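Gripper Fault Halts Data Collection at Rudodano Site in Flosville

Tue 24 March
By Staff Writer
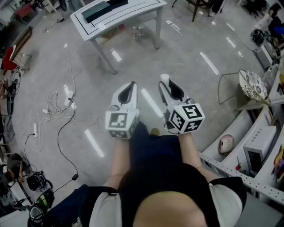 FLOSVILLE - Rudodano has suspended recording with its hand-held grippers after a tracking fault corrupted part of a training set and led to a dropped load during playback on a robot arm. No injuries were reported.

The grippers are held one in each hand by an operator, who carries out household tasks while cameras log the position of a marker cube mounted on each unit. The recordings are later used to train arms built by Plamedier. According to a fault notice the company sent to its partners, the software swapped the left and right cubes when the two came close together, and in some cases held the last known position of one gripper while the other kept moving.

The error was not flagged at the time. The recordings passed the automatic check, which looked for gaps in the position data but did not compare the two hands against each other.

It came to light when an arm running on the new data opened its fingers 33 centimeters above a work surface and let go of a steel mug. The arm was inside its guard and the stop circuit worked as designed, the notice said. A second run under the same conditions gave the same result.

Rudodano then reviewed 80 recordings from the affected batch and found the fault in 25 of them. All 80 have been withdrawn. Earlier batches were made with a previous version of the tracking software, called Belay, and are not thought to be affected, though a sample is being checked.

The company traced the fault to an update that shortened the time allowed for reading a marker. Under strong overhead light, reflections delayed the reading long enough for the software to fall back on a guess. The update has been rolled back at both sites where it was installed.

Two changes are planned before recording resumes. Each cube will carry its own set of codes, so that the hands cannot be confused, and any session in which a marker is lost will be stopped with an audible alarm - at present the operator gets no warning.

Plamedier said it had limited arm speed on all units trained with data collected after August. The limit will stay in place until the sample check is complete.

Contact the newsroom | Copyright, all rights reserved | Back to top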